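Coalition model notebook, Jun 1, 2020

Fourth go at the seat simulator for the Sirkirau council, and I think I finally know why it kept handing the mayor's bloc a majority it never had.

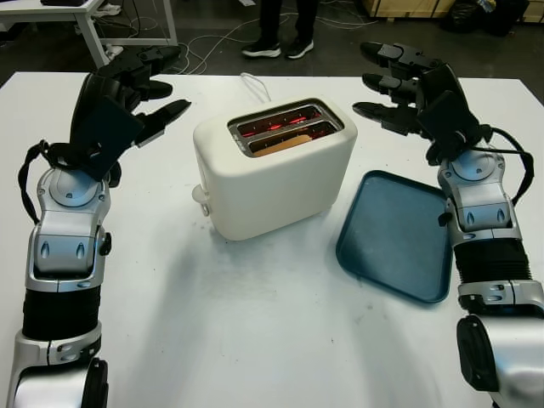

So, the threshold. I'd been dropping the small lists before adding up joint tickets, and Jandora and Ondrejka ran together in March (under one name, two logos, don't ask). Counted apart they both fall out. Counted together they get in easily and the whole chamber tilts. Sabina spotted it from the printout in a minute flat, which was a bit embarrassing after my long evening with it!

Fixed the order, reran 1000 draws. In 90 of them the mayor's people can govern alone, and in nearly all the rest they need either the joint ticket or the Gesach list. That feels much more like what the papers are describing, with everyone phoning everyone and no budget passed.

Still bothering me: the model treats any two parties as willing to sit together. Bronisława says the Gesach people would sooner go to a new vote than back Tichý as speaker, and she's read all their leaflets, so I believe her. I tried a crude penalty for "won't share a table" pairs. It works, sort of, but I picked the size of it out of thin air and I don't love that.

Ward file now has 2389 rows. Branislav, if you're reading this, the postal votes for the river wards are in twice, I took out the second lot and kept your old copy in the backup folder.

To do: ask Emília for the old roll-call votes so the penalty comes from something real. Rerun with 200 draws first to check it doesn't crash, then the full set. Rename the seat column, I keep reading "st" as "street".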